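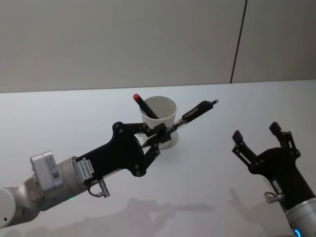
TRUCOS DE COCINA Y LIMPIEZA

Inicio | Cocina | Limpieza | Taller | Contacto

Superficies blancas: lo que funciona y lo que repite todo el mundo

Cada vez que publico algo sobre mesas y encimeras blancas me llegan los mismos consejos: vinagre, bicarbonato, limón, y si son las tres cosas juntas, mejor. Llevo años probándolos y sigo sin entender el entusiasmo. El vinagre con bicarbonato hace espuma, queda muy vistoso y se neutraliza casi todo solo. Lo que limpia después es el trapo y el brazo de quien frota.

Para la suciedad diaria uso agua tibia y unas gotas de lavavajillas. Bayeta de microfibra bien escurrida, una pasada con jabón, otra con agua y secar. Si se salta el secado aparecen velos, y entonces la gente compra un abrillantador para tapar el jabón que no aclaró. Percy Palomino me escribió desde Huamán para decirme que el suyo «nutre» la superficie. Un laminado no come nada, Percy.

Manchas de café y de cúrcuma. El café sale con jabón y paciencia. La cúrcuma es otra historia: una pasta de bicarbonato con poca agua, diez minutos, retirar sin apretar. A veces queda una sombra amarilla que se va aclarando con los días si le da el sol de la ventana. A veces se queda. Desconfíen de quien les prometa otra cosa.

Limón sobre mármol o piedra caliza: no. Ni rebajado, ni «solo un segundito». El ácido se come el brillo y eso no lo devuelve ningún remedio casero.

La esponja de melamina — la famosa goma mágica — es un abrasivo finísimo. Quita la raya de rotulador y también, con el tiempo, el acabado. En una mesa mate se nota poco; en una brillante deja un parche que se ve en cuanto entra luz de lado. Prueben antes en una esquina de atrás.

Lejía: 5 ml en 500 ml de agua fría, para el tablero de cortar de plástico, y aclarar a fondo. Nunca con vinagre ni con amoniaco, que desprende gases tóxicos. Todavía encuentro esa mezcla recomendada por ahí como si fuera una receta de la abuela.

Las juntas. Zübeyde Yazıcı jura que un cepillo de dientes viejo basta para la unión entre mesa y pared. En la mía funcionó a medias: saca las migas, pero la grasa vieja necesita jabón y un palillo envuelto en tela. Si la silicona ya está negra por dentro, no hay truco — se corta y se pone nueva.

Y los salvamanteles. Una olla recién apartada del fuego puede marcar un laminado en nada, diga lo que diga la etiqueta de «resistente al calor». Lo de quitar el cerco con mayonesa lo probé en noviembre. Olía a bocadillo y el cerco sigue ahí.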